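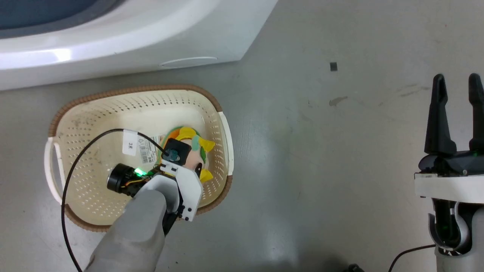 Notes from the Floor: Collecting Basket Episodes at Farcombe

Since June our group at Farcombe has been recording demonstrations for the household portion of the Eltwood dataset. The current task is simple to state: take a plush toy out of a laundry basket with the left arm and place it in the operator's chosen spot on the floor. The right arm stays raised and open unless the toy needs a second hold.

Soft objects remain the hardest part of the work. A plush toy gives way under the gripper, and its ears and tags offer tempting places to grab that do not always hold. Siiri Urbonaitė, who wrote the operator guide, asks that tags be left on, as a policy trained only on tidy toys will meet untidy ones soon enough.

The set now stands at 3391 episodes. Of the last 100 reviewed, 28 were returned, mostly for hesitation above the basket - long pauses that the model would learn to copy. Pilar Troncoso and I disagree on whether failed grasps followed by a clean recovery should be kept. I am in favor of keeping them, with a label.

Operators are reminded to check the wrist camera cable before each session and to vary the position of the basket between episodes. Review is held on Wednesday, and Hubert Stöckli has the list of returned files.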